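I have a drawer of dish towels that used to be other things. One was a pillowcase, two were the back of a shirt, and the gray one was a bedsheet my sister gave me when I moved into my first apartment. I bring this up because last month I got into an argument at dinner about whether hanging on to old cloth is thrifty or just a bit sad, and I've been having the argument in my head ever since (I'm winning, mostly).

My side goes like this. We've gotten really bad at letting household things get old. A sheet gets a hole and it's trash. A towel frays and it's trash, or it goes in the donation bag, where somebody else gets the job of deciding it's trash. I think a home should have a few worn-out things in it that are still doing work, and I think we'd all be a little calmer about our stuff if it did.

The other side of the table was Harish Pandey, my neighbor for years and a very good cook, and his view was that I was being romantic about rags. He buys a pack of white towels from Zudel every February, uses them hard, and when they look bad he gets rid of the lot. Everything matches, everything is clean, and he never has to think about it. "You have a drawer," he told me. "I have a stack." He was very pleased with that one.

And I get it! A matching stack is lovely. I've stood in his kitchen and felt jealous of it. But new towels are awful at being towels. They push water around the counter for weeks before they start soaking anything up, and by the time they're truly good, soft and thin and thirsty, Harish is throwing them out. He's paying for the worst part of a towel's life, over and over, and skipping the best part.

## What mending is good for

Then there's mending, where I have to be more careful, because I'm not good at it. I can sew on a button and close up a seam. I once tried a proper darn on a sock and it came out like a walnut, right under the heel, and I wore it for exactly one walk before giving up. So I'm not going to tell you that everybody should be sitting by a lamp in the evening with a needle. Plenty of people have jobs and kids and bad eyes, and a pack of socks is cheap.
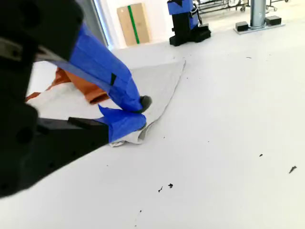 But there's a kind of repair that's hardly even repair, and that's the kind I'd like to stick up for. Cutting a big thing into smaller things. Folding a raw edge over twice and running a line of stitches down it, crooked or not. My grandmother turned her sheets sides to middle, meaning she cut them down the center where they'd gone thin and sewed the outer edges together, so the strong part ended up under the sleeper. You got a seam down your back and another five years. I wouldn't do that now (I tried it once, and the seam drove me crazy), but I love that it was simply a thing people knew how to do, like boiling an egg.

When my own sheet went, I did the lazy version. I tore it into squares, and if you've never torn an old cotton sheet, please do, it's the most satisfying noise in the house. I hemmed the first 3 and then got bored and left the rest raw. The raw ones shed threads in the wash for a while and then stopped. They've polished windows, wrapped bread, strained stock and mopped up after a dog with a nervous stomach. If I'd thrown that sheet out I would have bought something to do every one of those jobs.

Which brings me to money, and I know that's where people expect me to have my best numbers. I don't, really. Harish's towels cost him 50 dollars a year. That isn't going to ruin anybody. My sister once paid 300 for a set of linen sheets from a shop called Skutness, and she's had so much pleasure from them that I can't even tease her about it properly. Save money on rags if you like, but if saving money is the whole plan, start with your phone bill.

For me it's more about what it does to how you shop. Once you know a sheet has a second life coming, you start looking at cloth differently in the store. You rub it between your fingers. You check whether it's cotton all the way through, because the blends with that slippery feel make terrible rags and always will. I put back a tablecloth from Indmont last spring, a really pretty one with a green border, purely on the grounds that I couldn't picture it drying a dish in ten years. Was that silly? Maybe! I've since found a plain one I like better.

I'll give Harish this much - a drawer can get away from you. Mine did. There was a stretch when I kept every scrap, bits too small to wipe a spoon with, and it stopped being useful and turned into a pile I felt guilty about. So now I have a rule, and the rule is that the drawer has to shut. If it won't shut, the worst ones go out to the garage for paint and bike grease, and whatever was already out there gets thrown away. I don't feel bad about it. They've had a long run by then.

He came over again last week and spilled red wine across the counter, and I handed him the pillowcase one. He wiped it all up in a single pass and looked at the towel for a second, then asked if I had any more cheese.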